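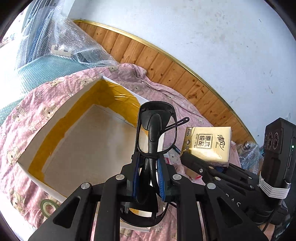

Tutorials > Perception > Labeling

Marking grasps in two-gripper recordings with Kikex

Print this page | E-mail this page

This tutorial covers grasp labels for recordings made with two hand-held grippers. You need Kikex installed and one synced session with both wrist views. If the views are not synced yet, do Sarita Pathak's sync tutorial first.

1. Open the session

Choose File, then Open Session, and pick the session folder. Kikex loads both views on one timeline. Check that each track is assigned to the correct hand. A swapped pair will pass the format check and only show up later, in training.

2. Find the candidates

Run Detect Grasps. The detector reads jaw width and proposes a start wherever the jaws stop closing before they reach the fully closed position. Thin items give it trouble. A temple arm on a pair of glasses leaves almost no gap between the pads, and the detector may treat the jaws as empty. Soft packs do the opposite: the width keeps shrinking after contact, so the proposed start comes late.

Set Minimum Hold to 13 frames. Lower values let in short bumps against the bedding.

3. Fix the start and end by eye

Step through each candidate one frame at a time. Put the start on the first frame where both pads touch the object, and the end on the first frame where either pad has let go. In our test session the start at frame 466 needed moving by 2 frames and the end at 963 was fine.
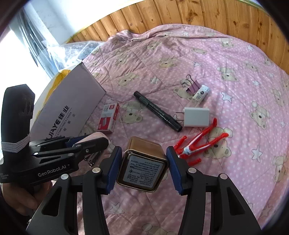
Left-hand gripper and right-hand tool over a mixed set of objects. Each gets its own track.

4. Handle overlap

One gripper often blocks part of the other's view. Do not guess from the blocked view – switch to the other camera and label from there. If neither view shows contact, mark the span Unclear. The planner skips Unclear spans when it builds training examples.

An object that sits between open pads is not grasped, even when it fills the gap. Leave it as Approach until both pads touch.

5. Name the object

Pick a name from the class list. Use the general class (tin, pen, clip, charger) and put any printed text in the notes field. Names typed by hand are rejected on export.

6. Export

Choose Export, then Grasp Track. Kikex writes one file per hand. Load both into the Flestard viewer and play them at half speed. Labels that flicker on and off usually mean Minimum Hold was left at its default.

Questions about the class list go to Tudur Gittins.

Last updated: June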